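Counting the Whole Cost of a Pair of Arms
How one mid-sized linen service planned its first robot purchase, and what the budget left out

By the time the purchase request for the sock station reached the board of Tendside, the regional laundry and linen service, it had been rewritten 4 times. The first version ran to a single page and listed one item: a two-armed robot, with grippers, to be installed at the sorting plant in Dirkstead. The version that was approved in April ran considerably longer, and the robot itself accounted for less than half of the total.

That shift is familiar to anyone who has planned for automation in a small plant. The price of the arms is easy to find and easy to argue over. The cost of everything that must surround them is spread across several departments, and much of it does not appear until the equipment is in use.

Tendside handles personal laundry for care homes and residential schools. Sheets and towels pass through conventional machinery that has changed little in a generation. Socks do not. They arrive in mixed bags, in every size and condition, and they are matched by hand on the late shift. The plant's own audit counted 2,014 loose socks left unmatched at the end of a single month, a figure that management had previously put at "a few hundred."

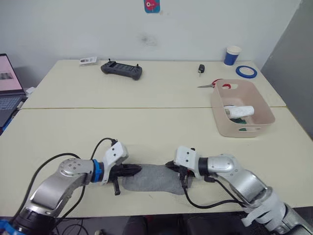 The company chose to begin with a trial and to delay any outright purchase. Under the agreement, its integration partner, Strand, supplied the arms on lease and charged separately for training time, software and support. The lease payments were modest. Training time was the largest line in the trial budget, and it was also the line most often questioned in meetings.

The questions were reasonable. A buyer who has purchased a folding machine expects it to fold on the day it is delivered. A general-purpose arm arrives with no knowledge of the buyer's goods. It must be taught with the buyer's own materials, under conditions close to those of the working day, and soft goods are among the slower subjects to teach. A sock has no fixed shape. It bunches, twists and sags between two points of support, and a method that suits a thin dress sock may fail on a thick ribbed one.

Tendside's planners had at first set aside some 2,000 training runs. They later divided that allowance by type of sock, with the greater share going to colors and weights that the late shift found hardest to tell apart. The division cost nothing and, in the view of the operations office, was the most useful decision of the planning stage. It also gave the finance office a unit it could track. Each week's spending could be set against a known number of runs, and a slow week could be noticed by Monday.
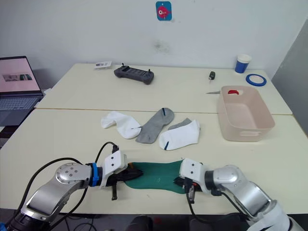 Space was the next matter. The original request assumed that the station would fit in an existing bay. The final plan allowed for two work tables, clearance on both sides, a separate power circuit and a place for an operator to sit. Cable routing received its own line after the plant's safety officer declined to approve the earlier drawing. None of these items was expensive alone. Together they came to more than the annual support contract.

Wear parts were handled in a similar way. Gripper fingers are small and cheap, but a station that is waiting for a pair of them earns nothing. The approved budget provides 2 spare sets for each arm and names the person responsible for reordering.

Software proved harder to price. Tendside compared Strand's own package with Drona, a scheduling and monitoring product sold by the seat. Drona carried the lower entry price, but its fees rose with each added station — a serious consideration for a company that hopes to equip a second plant. The board settled on Strand's package for the trial and asked for a fresh comparison before any expansion.

Staffing was placed in the same document, at the insistence of the board. No positions are to be removed during the trial. Two members of the late shift will receive paid training as station operators, and their hours are charged to the project. Earlier drafts had treated those hours as part of ordinary wages, a practice that would have made the station look cheaper than it was.

The plan ends with a list of conditions under which the lease may be returned. They include a ceiling on repair days and a minimum rate of matched pairs per shift, measured over a full month. The board is due to review both figures in October, when the first lease term expires.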